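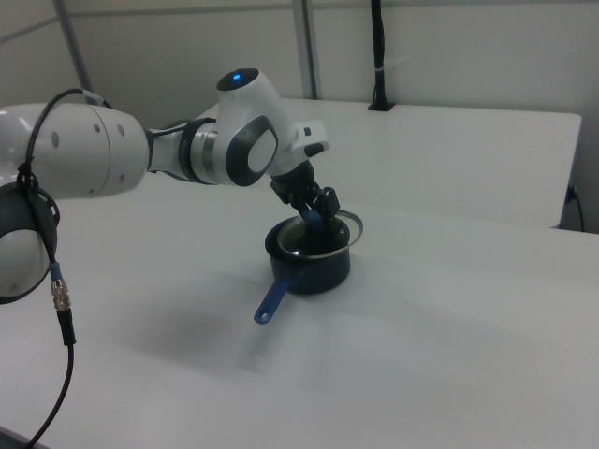
Re: Open day at the Illby workshop
December 16, 2022

> Did anyone from the list get to the open day? I had to cancel in the
> end. I'd like to know if the kitchen demo is the same one they had in
> October, and whether it's worth the train fare next time.

I went. It is the same arm as in October but the task has changed. Last time it only pushed cups along the table. Now it works with a small saucepan, reaching in from above with a two-finger gripper. The Zaveck people run it in short rounds and visitors can stand and watch for as long as they like.

They told us they had logged 285 tries at the pan task before the doors opened, and 161 of those went through without anyone stepping in. I was glad they gave the figure. The misses were mostly the fingers catching the rim on the way down - a taller pan makes it worse, they said.

The talk on Prirkora was harder to follow. It is their planning software and the slides were small. Ķēniņš had a stand by the door with spare gripper fingers, but no prices.

Train fare: yes, if you can get there before noon. They had room for 200 and the afternoon was packed. The next one is planned for spring, and you have to book through the Illby site this time.

I have the handout as a scan if anybody wants it. Write to me off list, it is too big to attach.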